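Varnmont: a two-armed table setter built in a shared workshop

README for the recordings and the build notes

Hello, and thank you for looking in. Varnmont is the pair of arms that Rostislav Danko and I have been putting together at the Graltau workshop, mostly on Sunday afternoons and on the odd evening when the laser cutter queue was too long to bother with. This file goes with the folder of recordings we made in July, and it tries to tell you what is in there, how we made it and where it is a bit rough. I have a habit of going on, so if you only want the file layout, skip down to "What is in the folder".

Why we made it

We wanted a job that two fairly cheap arms could learn from being shown, and that would still be pleasant to watch on the hundredth go. Laying out a small breakfast seemed right. There is a tray, a plate and something to eat, and the arms have to bring them together without squashing or tipping anything. I had hoped to include a teapot. Rostislav talked me out of it, and having since seen what the left arm did to a yoghurt pot, I am grateful to him.

The recordings were all made by hand, with one of us moving a pair of leader arms and the real ones following along. There are 885 of them. An early batch, recorded before we had sorted out the wrist cables, went in the bin, so please don't go hunting for it.

The job itself

Every recording uses the same table and the same tray, with the fruit put down somewhere to one side. The person driving picks up the fruit with whichever arm is nearer and sets it on the plate, then brings both arms back to rest. We asked everyone to work at the speed they would use at home with a guest waiting, which gave us quite a spread! I am a slow driver and Rostislav is a brisk one, and you will be able to tell us apart within a few files.
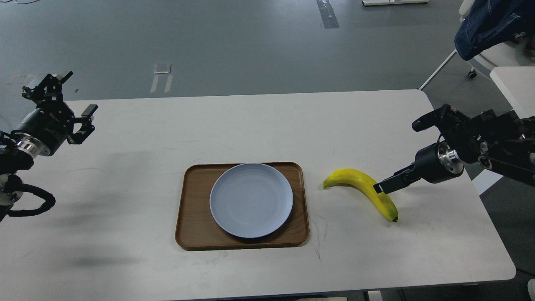
Right gripper on the banana, left gripper open, plate on its tray.

Bananas are harder than you would think. The curve means a grip that looks fine from the head camera can be well off to one side, and the fruit then swings round as it is lifted. We found it best to aim for the middle and close slowly. If you are training on this, do look at the wrist views as well as the head view, as the head view alone tends to make a policy far too sure of itself. We also kept the recordings where the driver had a second try at the grip – they are marked in the notes column, and I think they are some of the most useful ones we have.

What is in the folder

episodes: one subfolder per recording, each with the head view, both wrist views and a table of joint positions
notes: a plain spreadsheet saying who drove, which fruit was used and anything odd that happened
build: drawings for the brackets, the wiring list and the settings for the motors
scripts: small tools for playing back a recording and for checking that the views line up in time

Start with scripts and the playback tool. It is slow to open the first time, so go and put the kettle on.

Splitting the data

We set aside 22 recordings for testing and have never trained on them. They are listed at the bottom of the notes sheet. Please leave them out of your training too if you would like to compare results with ours.

Things to know before you use it

The light in the workshop changes a good deal over an afternoon, and the arms throw shadows across the table that move with them. The tabletop is marked as well, and I have a suspicion that our first policy learnt the marks better than it learnt the fruit. Moving the table a little between sessions helped.

In 9 recordings the left wrist view drops out for a moment. The playback tool will warn you. We did not patch the gaps.

Only one plate was used throughout, so don't expect anything trained on this to cope with a bowl.

Thanks and questions

Lăcrămioara Dinu wrote this file, and any muddle in it is mine. The bracket drawings started life as Begum, an older one-armed build of Rostislav's, and the timing check is borrowed from our Istalton scripts. If something won't open or a drawing doesn't match the part in your hand, leave a note on the project page and one of us will have a look, usually after the weekend.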